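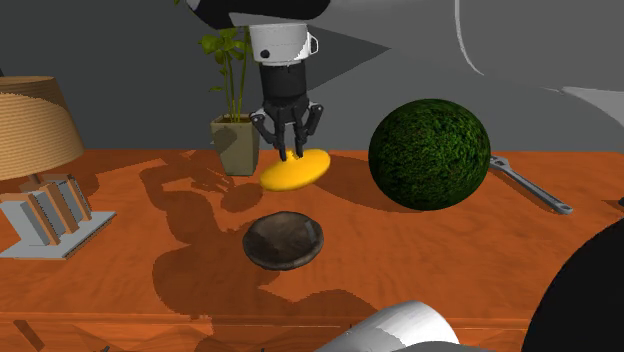 Mindau Home Forum
Strip it or leave it? My aunt's dresser

kipchumba_r
Hello all, long-time reader and only a very occasional poster, so please be patient with me. My aunt passed her bedroom dresser on to me in March when she moved in with my cousins, and I've been going back and forth over the top of it ever since. The wood is lovely and the drawers run as smoothly as they did when I was small and used to get told off for climbing in the bottom one. But the finish has gone a bit tacky near the back, where she kept her plants, and there's a white ring I can feel badly about every morning while I look for my socks.

My brother-in-law says strip the whole thing and start over. My wife says touch it and she'll move out (she's joking, I think). What would you all do?
Kipchumba Rugemalira

oldpinelady
Oh, what a nice thing to have! Please don't strip it yet. Wash it first with a little mild soap on a barely damp cloth, dry it right away, and then leave it alone for a day or two. I've met so many "ruined" tops that were only wearing thirty years of spray polish. My mother's sideboard felt like the underside of a diner table until I cleaned it properly, and I've never put anything on it since but a thin coat of Plornon paste wax every spring. 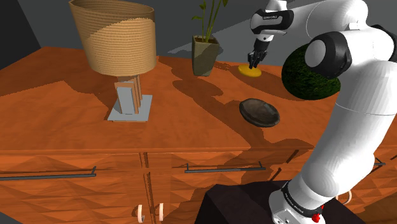
Lamp with the woven shade, left side of the dresser top

sandpaper_sam
I'm going to be the grump and disagree. Tacky isn't always dirt. If the old finish has gone soft, you can wash it until the cows come home and it'll still grab the bottom of every vase you set down. I did the kind and gentle thing on a nightstand for two years, and in the end I stripped it in one afternoon and wished I'd done it at the start. Strip the top only, leave the sides and drawers, sand lightly, and rub out the last coat with 600.

oldpinelady
Two years is a long time to be kind to a nightstand, Sam, I'll give you that. But matching a new top to old sides is harder than you make it sound, and he hasn't even washed it yet!

Obadia Chege
I fix up furniture for my church sale, so I see plenty of these, and I think you're both partly right. Try a cotton ball with denatured alcohol somewhere that doesn't show – the back edge is good. If the finish softens, it's likely shellac, and you can often rework shellac without taking it off. If nothing happens, it's probably lacquer or varnish, and then I'd lean more toward Sam. For the ring, go easy. A white one is usually in the finish and not down in the wood.
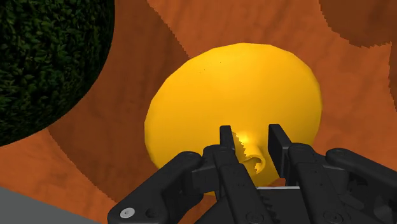 WAX, OIL & POLISH

kipchumba_r
Thank you, everybody, I didn't expect such kindness about a dresser. I washed it last night after supper and the cloth came up the color of strong tea, so oldpinelady gets the first point. It's a good deal less sticky. I tried the alcohol on the back edge too, and it did soften, so I suppose I have shellac. Would the Drarnosik oil be all right over that? The man at the hardware store was very keen on it.

Obadia Chege
I'd skip the oil. It won't soak in through shellac and you'll be wiping it off your sleeves for a week.

sandpaper_sam
Agreed on the oil, and fine, don't strip shellac. I still say the wax is a dust magnet.

oldpinelady
Only if you put it on like cake frosting, dear. Thin coat, wait, then buff until your arm complains. And do put a saucer under the plants this time!

kipchumba_r
Saucers are bought. My wife picked them, so the marriage is safe. I'll try the wax once the top has had a few days to rest, and I'll ask about the ring in a new thread if it's still bothering me.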